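### 3.2 Household cloth and the problem of the stripe

Most of what survives from the Ranidside mill is not in the pattern books. It's in houses. The books stop early, two of them are water damaged, and the order ledgers only give a cloth number and a length. So for the later striped goods we had to go and look at cupboards, airing racks, whatever people would show us. Nyanda did the bulk of the visits in April, Popescu the recording sheets.

Sixty households answered the notice. Not all had Ranidside cloth. Some had Salinas cloth, which was sold in the same shops and is easy to mix up with it at a glance (see 3.4 on selvedges). A few had both and did not know it.

First difficulty: naming. The ledgers say "cover" for nearly everything. A cover could go on a bed, a table, over a settee, over a pram in one case. Owners were no clearer. The same length was called a bedspread by the mother and a tablecloth by the daughter, and both had used it as such. Feng (this project, working notes) argues we should drop use as a category alltogether and sort by stripe only. We have mostly followed her, though it loses something, as the wear on a table cover falls along the edges and the wear on a bed cover falls in the middle.

Second difficulty: colour words. Ledger colours are "coral", "shell", "ash", "brick". No swatches against them. Owners said orange, pink, salmon, peach. Under a warm bulb the broad bands read one way and by a window another, and washing shifts the lot. We therefore recorded the order of bands before any colour name, wide then narrow, and only then put a word to it. Broad warm band, broad pale band, thin lines between is what we call Group B (Fig. 4).

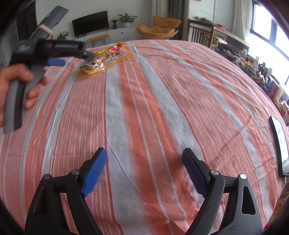
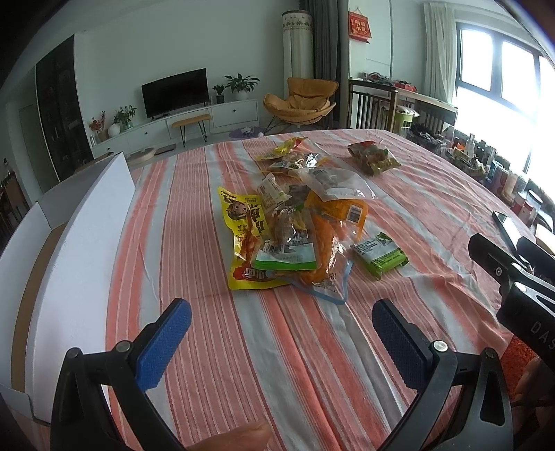 **Figure 4.** Striped household cover, coral and pale grey broad bands with thin red lines. Creasing visible in both views.

Group B is the largest group by some way. It is also the one with least paper behind it. The ledger for cloth 600 gives a length and a buyer, Hustular, and nothing on the pattern. Cloth 200 has a note in the margin, "as before but thiner line", which might be the start of the whole group or might be nothing. Riihimäki thinks the note is in the foreman's hand. We are less sure.

What can be said is this. The thin lines sit at the joins between broad bands and hardly ever inside them. A weaver changing shuttle would have reason to put them there, it hides a poor join. Ndung'u, who learned on the same type of loom at Zundano, made the point before any of us did and showed us on a sample. His sample has the fault and the line covers it. Whether that was the purpose at Ranidside or just a happy result, can't tell from cloth alone.

Dating remains loose. Owners date by weddings and house moves, and the two do not always agree. We give a range only where a receipt or a dated parcel label exists. Everything else in Group B is left undated in the table, including the cover in Fig. 4.

Folding marks are dealt with next, as they affect the width measurements.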